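Linen Fold Notes
A data card for a collection that is mostly laundry

Maintained by Aileen Barredo. Last touched in December, late, with the kettle on.

What this is

Photographs and written notes of household cloths being folded, stacked, unfolded and occasionally argued with. There are 2710 photographs and 741 note entries. One note entry goes with one fold attempt, and an attempt can have several photographs or, in a few shameful cases, none.

The collection began as an effort to settle how a fitted sheet should be folded. It does not contain any fitted sheets. Those are in a separate folder called "later", which has been called that for a long time.

The table

Everything is folded on the same table under the same oilcloth. I picked the oilcloth for how it wipes down, and only afterward thought about what it would be like to look at ferns and roses behind every single napkin. If you are training something to find the edge of a cloth, be aware that the pattern is busy and pale, and that a white cloth on it is harder going than a dark one. Flat cloths get stacked at one end until the pile leans, then they go to the cupboard.
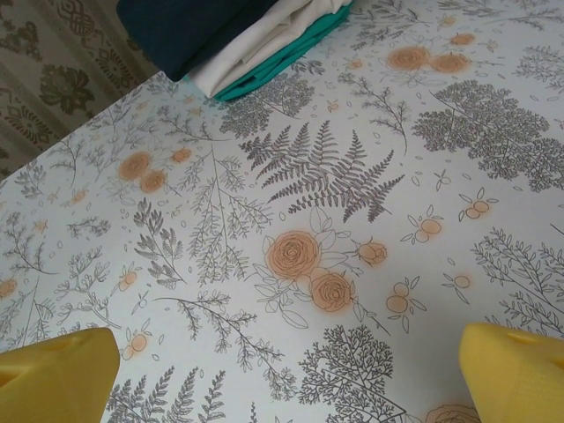

Navy, white and teal, folded and stacked on the fern oilcloth.

What's in the folders

stacks/ — finished piles, two cloths or more. Colors are written in the notes from the top down. When a pile has slumped sideways I write "top" for whatever is highest and leave it there.

flat/ — single cloths laid open before folding.

folds/ — the largest folder, with 983 photographs. Cloths partway through, including many that never got any further.

notes/ — plain text, one file per attempt. Fields are cloth, size, first fold, second fold, remarks. The remarks field was meant to hold one line. Some of them run to a page.

Names in the notes

Cloths are called by whatever was on the label or the receipt. Trenex is the thin white dish towels. Avura is the bath set. Jeretti is a tablecloth I was given and do not like. Šimko is spelled both with and without the hook over the S, so search for both. I keep meaning to fix this.

Known problems

Thick, fuzzy cloths are badly underrepresented, and what I do have is messy. A dish towel takes a crease and stays put, while a fleece one has opinions. You turn the side over and get a fat raised band with a visible line where the layers meet, fairly respectable near the squared-off corner, and then lower down it all goes to wrinkles, as the bright pink one does.

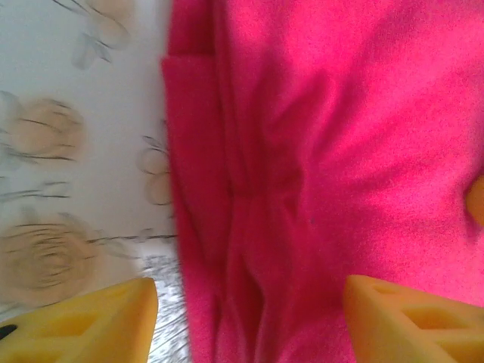 Labeling these took longer than the folding did. The first-fold field wants one word — half, third, edge — and an edge fold that starts straight and ends in a bunch doesn't have one. I settled on "edge" plus a remark. Older entries say "edge?" with the question mark, and you should treat the two as the same label. A fold gets its label from the best part of its line, so the pink cloth's tidy upper corner would count for more than the rumpled stretch under it. You may find this generous. Strip the remarks and relabel if so.

Other things to know:

Blurred pictures were kept. Drop them if they bother you.

Sizes are in inches and were taken with a sewing tape that has been through the wash.

In 80 entries the second-fold field is blank. It means either that there was no second fold or that I forgot to write it down, and I can no longer tell which.

Use

Take it for whatever you like, including teaching a relative to fold towels, though my own results there have been poor. Please keep the notes with the photographs if you pass it on. Corrections are welcome as a plain list of file names with the fix beside each one. Opinions about thirds versus halves go in the remarks field of your own copy.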